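Unit 2: Why We See Edges

Welcome back! Last week was all about color, and now we get to my favorite part of the course: how the eye finds where one thing stops and another starts. Your retina doesn't report brightness like a light meter. Neighboring cells quiet each other down, so a jump from light to dark gets exaggerated on the way to the brain. This is called lateral inhibition, and once you know about it you'll spot it everywhere (try the corners of your ceiling tonight!).
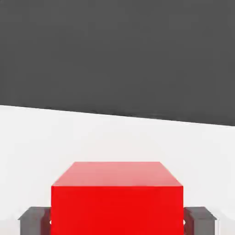

Fig. 2.1. Red cube on a white tabletop, dark gray backdrop.

Mach bands are the classic case. Put two flat grays side by side and each one seems to change right next to the border, even though the ink is perfectly even. Cover the border with a pencil and the effect fades. I love this one.

For lab, work in pairs and make your own gray strips, 13 steps from white to black. Stella Chege has the paper and will open the lab in the afternoon. Please read the Kubo chapter first, and bring questions about the contrast formula, it trips up nearly everyone the first time through.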